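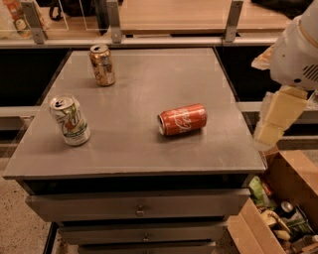 *Three drink cans on a gray cabinet.*

# Basura

**A memoir by Sandra Pickering**
Gulen, paperback with flaps, first edition, April 2021

When Sandra Pickering was nineteen, she took a job for one summer at the municipal dump outside Ballotley and stayed there until she was thirty-one. *Basura* is her account of these years. It is also a book about her mother, who cleaned other people's houses and could not accept that her daughter came home smelling of other people's trash.

The title is the Spanish word for garbage. Pickering learned it from the man who worked the weighbridge with her, and it was the first word of a language she later studied at evening school and finally taught. The chapter about this evening school is the one our early readers mention most often. It is very funny, and then on the last page of the chapter it stops being funny.

Pickering does not write about waste as a problem to be solved. She is interested in the people who drive through the gate: the widower who brings one chair every month, the couple who argue in the car over a box of wedding presents, the schoolteacher who wants back a coat she has thrown away the day before. She also writes with much patience about her own temper, about money, and about a marriage that lasted shorter than the job.

## From the book

> My mother kept a list of everything she had ever broken in a house that was not hers. She had the dates and what it cost her. After the funeral I read it twice, and I found on it a blue dish that I had broken myself, when I was six, and had never confessed.

> You learn a person's car before you learn the face. For two years I waved to a green hatchback, and when I met its owner at the bakery I did not know her, and she was hurt by it.

## A note from the editor

I read the manuscript for the first time in a very different shape. It was more than twice as long and it was told in the order of the calendar. Sandra and I worked on it for three winters, and what is left are nine long chapters, each one built on a single object which arrived at the dump. She did the cutting herself. My part was mostly to ask where her mother was, when a chapter had gone too long without her.

Some readers may want to know that the book describes the last illness of a parent in detail, in chapters 7 and 8. There is also a short passage on a workplace accident.

If you liked quiet memoirs of work, or family stories where not everybody is forgiven at the end, I think you will be happy with this one. If you look for advice on how to live with fewer things, we have to disappoint you - there is none in it.

*Ynyr Gwynne, Gulen*

## Details

| | |
|---|---|
| Author | Sandra Pickering |
| Editor | Ynyr Gwynne |
| Publisher | Gulen |
| Printer | Fabbri |
| Format | Paperback, sewn, with flaps |
| Language | English |
| Chapters | 9 |
| First printing | 1,482 copies |
| Signed copies | 71 |

The cover is uncoated card, so it will take marks if you carry it in a bag with keys. The inside paper is cream and quite thick. The text is set a little larger than in our earlier memoirs, after several customers wrote to us about this.

## Editions

**Standard paperback.** In stock.

**Signed paperback.** The author signed these copies at our office in March. The signature is on the title page, without dedication. Limit of two per customer. Please choose "signed" in the menu before you add the book to your cart - we cannot change it after the parcel is closed.

**E-book.** EPUB file without copy protection. The link comes by e-mail and stays valid for 9 days. If it expires, write to us and we will send a new one.

An audio edition is planned, but we do not have a reader for it yet and we do not take orders.

## Shipping and returns

Books are packed in cardboard, without plastic. Orders are sent every second working day. If your copy arrives with a bent corner or a page printed badly, send us a photo and we replace it, and you can keep the first one or give it to somebody.

Unread copies of the standard edition can be returned within one month. Signed copies we take back only when they are damaged.

## For bookshops and reading groups

Bookshops get our usual terms, with sale or return on the first order. Reading groups that order six copies or more to one address receive free shipping and a sheet of discussion questions, which the author wrote. She also joins groups by video call when her teaching allows it. Please ask early and propose more than one evening.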